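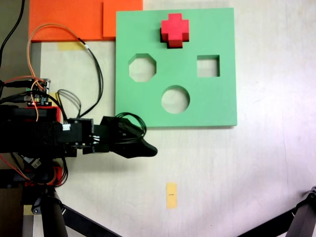
A bancada Hokar, com a peça vermelha em cruz pousada sobre o tabuleiro verde e a garra junto ao canto esquerdo. Foto: Telier

Telier publica o guia de manutenção da célula Hokar, incluindo a parte dos cabos

A Telier disponibiliza a partir de maio o guia de montagem e manutenção da Hokar, a sua célula de bancada para ensaios de encaixe. O documento tem 60 páginas, das quais 14 tratam de cabos. Quem já montou um braço pequeno achará pouco; os restantes terão ocasião de mudar de opinião.

A Hokar é uma célula modesta. Tem um braço preto com servos ligados em cadeia, uma garra, uma placa controladora, um tabuleiro de encaixes e uma mesa clara onde tudo isto tem de ficar no mesmo sítio de um dia para o outro. Este último requisito ocupou a equipa mais tempo do que a escolha do braço.

"O braço repete muito bem o que lhe pedimos. Se o tabuleiro se deslocou durante a limpeza, repete muito bem o erro", explica Snædís Laxdal, responsável pela célula.

O guia abre, por isso, com a posição zero. O tabuleiro é alinhado primeiro, o braço depois, e só então se liga a alimentação. A verificação faz-se com a garra aberta e sem peça, a baixa velocidade, até à altura de aproximação. Se for preciso corrigir, corrige-se o tabuleiro. Mexer nos valores do programa para compensar uma placa torta é descrito no texto como "uma dívida", e a Telier admite ter pago várias.

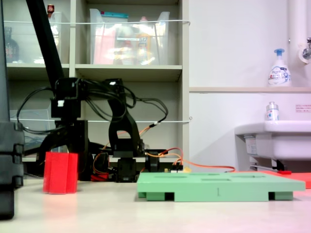

O braço visto ao nível da mesa, por trás do bloco vermelho e do tabuleiro com o número 1 na face da frente. Foto: Telier

A secção sobre cabos foi escrita por Esben Kárason depois de uma avaria que a equipa atribuiu sucessivamente ao servo do pulso, à placa controladora, à fonte de alimentação e ao programa. Era um conector mal encaixado. O servo, entretanto substituído, foi devolvido à gaveta com um pedido de desculpas escrito na etiqueta.

Desde então, a ordem de diagnóstico é fixa: conector, cabo, placa, servo. Com a alimentação desligada, pressiona-se cada ficha até ao fundo e leva-se o braço à mão, devagar, aos extremos do seu curso. O cabo deve formar um laço folgado em cada articulação. Se estica, está curto; se roça na mesa ou passa entre os dedos da garra, está comprido. Kárason recomenda resistir à tentação de apertar tudo com abraçadeiras, por muito que o resultado agrade às visitas.

"Um braço arrumado fotografa melhor", reconhece. "Depois roda o pulso e arranca a ficha."

A garra tem capítulo próprio. A folga dos dedos é verificada com um bloco do próprio jogo, suspenso a pouca altura do tabuleiro. Um bloco ligeiramente inclinado não obriga a parar o ensaio, mas convém anotar o ângulo e repetir a preensão. 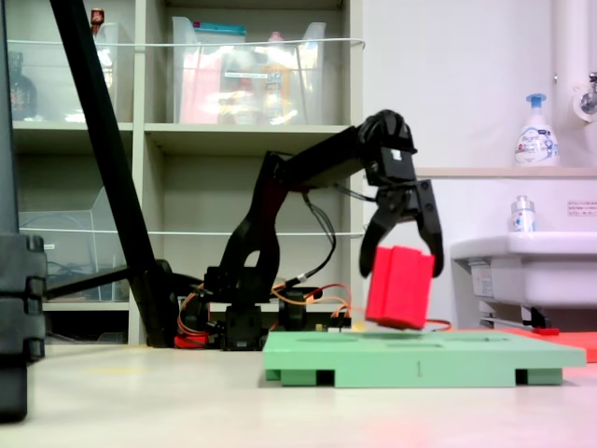 Se a inclinação se mantiver sempre para o mesmo lado, o guia manda rever os parafusos do dedo correspondente antes de tocar na calibração. Se mudar de lado, o problema costuma estar no pulso, e volta-se à página dos conectores, que a equipa sugere imprimir à parte.

Os procedimentos foram afinados ao longo de 3.805 ciclos registados na oficina Gernard. O registo inclui os ciclos falhados, opção que Laxdal defendeu contra alguma resistência interna e que torna a leitura bastante mais animada.

A rotina diária, da inspeção das fichas ao regresso à posição zero, leva 14 minutos. A mensal, com desmontagem da garra e limpeza das articulações, ocupa uma manhã, ou duas se alguém perder o parafuso pequeno. O guia indica a medida do parafuso pequeno.
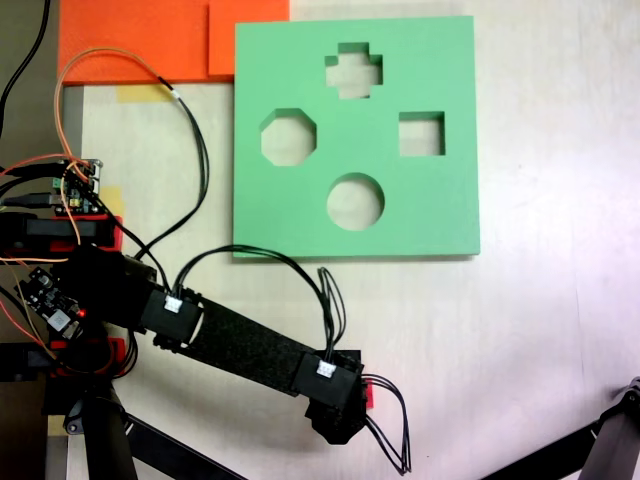
Tabuleiro sem peças, com as aberturas em cruz, octógono, quadrado e círculo; em baixo à esquerda, o LED vermelho aceso numa das placas. Foto: Telier

O guia é gratuito e está disponível em português e inglês. Uma revisão está prevista para quando a equipa acumular correções suficientes, prazo que Kárason considera curto.

Contacto para a imprensa: Sigrún Overgaard, comunicação, Telier. Atende de manhã; à tarde, a oficina costuma precisar de mais um par de mãos.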